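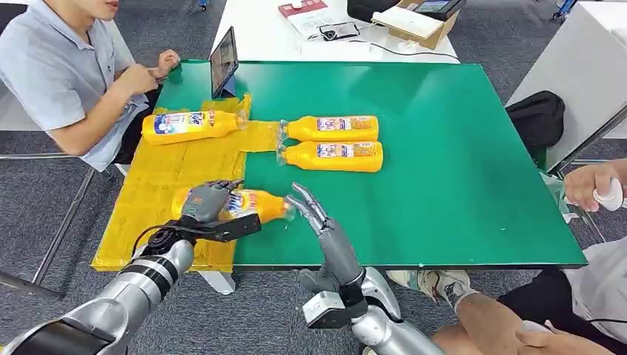
Hendriks Lab - Skellville
Two-arm station, restart checklist after the left wrist fault
November 27, 2025

I'm the one who filled this in, so complaints about the handwriting in the paper copy come to me. Short version of the fault for anyone who missed it: during a bottle run on the Sirell pair, the left hand closed on a bottle and wouldn't let go when told to. The wrist then kept turning for almost 20 degrees after the release command, and we had to use the stop. No one got hurt. The bottle was a write-off.

1. Emergency stop, both arms
OK. Pressed it four times from different poses and both arms froze every time. I'd still like a second button on the far side of the table. I asked for one in the last check too!

2. Left wrist, connector and cable
NOT OK, then OK. Found the connector only half seated. You could wiggle it with one finger, which made me feel a bit sick. Pushed home, locked, and tagged with tape. The cable curves around the forearm and I don't love how much slack it has. Clip ordered from Hastix, not here yet.

3. Right wrist, connector and cable
OK. Solid. Checked it twice after what I found on the left.

4. Left hand, release under load
OK with a comment. Ran 60 grip and release cycles on a plastic bottle lying on its side, same as in the task. All 60 let go. Cycle 41 felt slow to me, but the log says it was inside the limit, so I'm passing it and moaning about it here instead.

5. Right hand, open position
OK. Fingers come up fully and stay up while the left hand is working. This matters more than it sounds like it does - a half-closed right hand near the cap end is how you get two hands fighting over one bottle.

6. Grip force limit
NOT OK, fixed. Somebody had raised it during testing and never put it back. Please, please write it down when you change that number. It's back to the default now, and I put a sticky note on the monitor.

7. Table surface and cardboard
OK. The cardboard needs to lie flat. A corner had curled up, so I swapped the sheet. Bottles go on their sides for this task, caps on, and nothing else goes in the reach area. Coffee counts as something else.

8. People near the table
NEEDS WORK. You can sit at the end of the table while it's running, but hands stay off the green part, and chairs go back another step from where we've been putting them. I've been guilty of this one myself. Bags also need to move away from the table edge, because I tripped on a strap on my way to the stop button and that could have gone badly.

9. Handheld controller
OK. Battery good, and the link dropped safely when I walked it down the hall. Whoever holds it watches the arms and does nothing else. No phone.

10. Fault log
OK. It was full at 4000 lines and had been overwriting itself, so the first part of the wrist fault is gone. Annoying. I've set it to save at the end of each run.

Result: cleared to run at reduced speed. Full speed stays off until the cable clip is on and the left hand has done another 200 cycles without a slow one. I'll do those myself when the clip shows up, probably with headphones in.

Still open: second stop button, cable clip, chair line on the floor. If you have tape in a color that shows up on gray carpet, drop it on my desk.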